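白い机とれんがの壁 ラクシュミ・マーシーさんに聞く、小さな書斎コーナーのつくり方

れんがの壁を背にした、白い棚つきの机。ラクシュミ・マーシー(Lakshmi Murthy)さんが整理収納の仕事で手を入れてきたコーナーのなかでも、いちばん話を聞いてみたかった場所です。うかがったのは3月。席につくなり「どこから話しましょうか、棚ですか、壁ですか、それとも絵ですか!」と身を乗り出してくれました。

まずは棚から。机の上に棚板や戸棚が載った「ハッチ型」を選んだ理由をたずねると、答えはすぐに返ってきます。

「壁のれんがを見せたかったんです。背板のある大きな本棚を置いてしまうと、せっかくの赤い色が全部隠れてしまうでしょう? これなら机の奥にれんががそのまま見えます。白い側板が額縁みたいになって、壁が一枚の絵に見えてくるんですよ」

購入したのはザンディク(Zandik)という小さな家具店。下見のときに巻き尺を忘れ、店の人に借りて測ったそうです。壁の前で使える幅は165センチ。ぴったり収まる組み合わせが決まるまで、店に3回通いました。

「3回目にはもう、お店の人のほうが図面を広げて待っていてくれました。あれは嬉しかったなあ。家具って、選んでいる時間がいちばん楽しいのかもしれません」
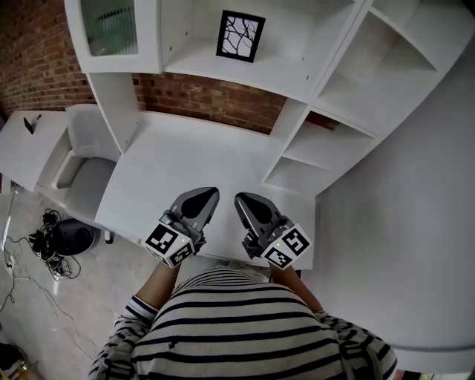 れんがの壁を背にした白い机。上の棚には黒い額の小さな絵。

左上の戸棚の扉には、緑がかったすりガラスが入っています。透明なガラスと迷わなかったのでしょうか。

「迷いました、すごく。透明だと中をきれいに並べておかないといけないし、白い扉だと全体がのっぺりする。すりガラスなら何かがあることはぼんやり分かるのに、細かいところは気にならない。それに、この緑! れんがの赤の隣に来ると、どちらの色もぐっと生き生きするんです。私はもう、この扉が大好きで」

話は上の棚に飾った絵に移ります。太い黒の縁に白いマット、そのなかに黒い枝のような線画。小さな一枚ですが、白い棚のなかでよく目を引きます。選んだのは、額装を手がける友人のエウゲニウシュ・コズウォフスキ(Eugeniusz Kozłowski)さんでした。

「最初は色のある絵を三つも四つも並べるつもりだったんです。そうしたらエウゲニウシュが『一枚だけ置いて、一週間そのままにしてごらん』と言うんですね。言われたとおりにしたら、もう足す気がなくなってしまって」

コズウォフスキさんにも電話で聞いてみました。

「線の細い絵には、思いきって太い縁を合わせるのが好きなんです。マットの余白があるから窮屈になりません。棚に置くだけなら釘もいらないし、気分で場所を変えられる。れんがに穴を開けるのは、誰だって少し怖いですからね」

右側には、小さく仕切られた棚が積み重なっています。空いたままの仕切りがいくつかあるのは、マーシーさんのはっきりした方針です。

「収納の相談を受けると、みなさん棚を買った日に全部埋めようとするんですよ。私は逆で、空きがあると安心します。急に荷物が届いても、郵便の束を持って帰ってきても、とりあえず入れる場所がある。机に積まずに済むんです。とくに机の高さにある一段は、座ったまま手が届くので、いちばんの特等席ですね」

特等席に何を入れるかは、仕事によって変えるのだとか。書類の多い週は浅い箱を一つ、細かい作業が続く週はトレーを一つ。箱はレスティックス(Restix)のものを長く使っていて、蓋のない型が気に入っているそうです。

「蓋があると、蓋の上に物を置いちゃうんです、私。自分の癖を知っておくのも大事ですよ」

机の天板については、何も置かない部分を広く残すことを勧めます。手前から中ほどまでを空けておけば、いろいろな作業に広く使えます。白い天板は汚れが目立つのでは、と聞くと、笑ってうなずきました。

「目立ちます! でも目立つから拭くんです。私は固く絞った布で拭いて、そのあと乾いた布でもう一度。濃い色の机を使っていたころより、ずっとこまめになりました」

そして、ぜひ見上げてほしいと言われたのが天井です。白い波形の金属板が長い筋をつくり、右手には白い配管の束が斜めに走っています。隠したいと思ったことは?

「一度もありません。れんがに、波板に、配管。どれも建物がもともと持っている表情でしょう。配管まで白いから、うるさくならないんですよね。夕方、上を向いてあの筋を眺めていると、船のなかにいるみたいで、けっこう長いことぼんやりしてしまいます」
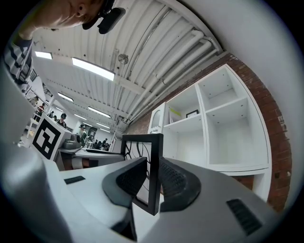
これから手を入れるなら

次に考えたいのは、ケーブルのまとめ方だそうです。機器を使う作業が増えると、どうしても線が絡まりやすくなります。

「線は、まず全部抜いて、まっすぐに伸ばすところから。束ねるのはそのあとです。絡まったまま結束バンドで留めても、次に一本抜きたいときに泣くことになりますから。私は面ファスナーのバンドを使います。何度でもやり直せるのがいいんです」

照明も候補に挙がっています。気になっているのはピメル(Pimell)のクリップ式の小さなライト。棚板に挟んで、れんがの面をなでるように光を当ててみたいのだと、手で角度をつくりながら教えてくれました。

「れんがって、横から光が当たると目地の影が出て、ものすごくきれいなんですよ。夜にあれが見られたら、もう仕事にならないかも!」

最後に、これから書斎コーナーをつくる人は何から始めればいいかをたずねました。

「壁を見ることです。家具のカタログを開く前に、椅子を一つ置いて、座って、目の前の壁をしばらく見てみてください。そこが好きになれそうなら、机は小さくても大丈夫。うちは仕事の電話もそこで受けますし、お茶もそこで飲みます。あ、お茶は机の端っこで、ですけどね」

記事公開 2025年6月1日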